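About Vemwood

Most pages like this one start with a passion. Ours started with an argument over a moving bill. Ferhat Keskin had been charged for 12 hours of work on a job that took his own eyes and watch no more than seven, and when he called to ask about the difference he was told it was "standard." He asked what the standard was. The line went quiet, then he was put on hold.

Ferhat and his brother-in-law, Muammer Özkan, started Vemwood the following spring with one van and a borrowed hand truck. We move households and small offices, and we store things for people who are between addresses. We don't claim to have reinvented it. A move is boxes, stairs, parking and somebody's grandmother's cabinet, and any company that tells you it has a secret method is probably about to charge you for one.

What we don't believe

We don't believe in the free estimate given over the phone in two minutes. We used to give them ourselves and they were wrong more often than we liked, usually in our favor. Now Orhun Tekin or Volkan Bayram comes to look at the place, opens the closets, asks about the basement, and writes down a price. If we misjudged the job, we pay for our own mistake. If you add a piano after we leave, we'll want to talk.

We don't believe in "fully insured" as a phrase on the side of a truck. Insured for what, and up to how much? Ask every mover you call, including us. Our coverage sheet is four pages, it has exclusions like everybody's, and we hand it over before you sign. Please read the part about items you packed yourself.

We are also doubtful about star ratings. We have 583 reviews on the various sites and we're glad people took the time, but a fair number were written an hour after the truck left, before anyone had opened a box.
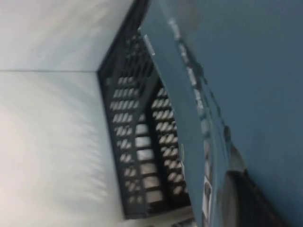
A slotted crate, dark charcoal plastic.

Crates are the one place where we'll admit to an opinion. Cardboard is fine for clothes and bedding. For books, tools and kitchen things we rent out plastic crates, 100 at a time for an average office and far fewer for an apartment. We've seen them sold as the green choice, and maybe they are, though we have never seen the math and won't pretend to have done it. We like them because they stack.

Who we are

Ferhat runs the office and answers the phone himself most mornings. Muammer looks after the storage building on the Raltmont road. Orhun Canpolat joined us from Breltano when they closed their local branch, and he leads the second crew. Having two Orhuns has caused some trouble with the schedule, so if you call, please use the last name.

We were asked twice to become a franchise and said no both times. Perhaps that was a mistake — the offers were decent — but neither one could explain what our customers would get out of it.

If you're comparing quotes, get at least three, and be suspicious of the lowest one. Be a little suspicious of ours too. Call and ask how we got to the number.

Recent from Vemwood
What "up to" means on a moving contract
Storage by the month: questions to ask first
The Başaran office move, with the full bill
Do you need to empty the dresser?
Parking permits and who should get them
July hours and crate pickup times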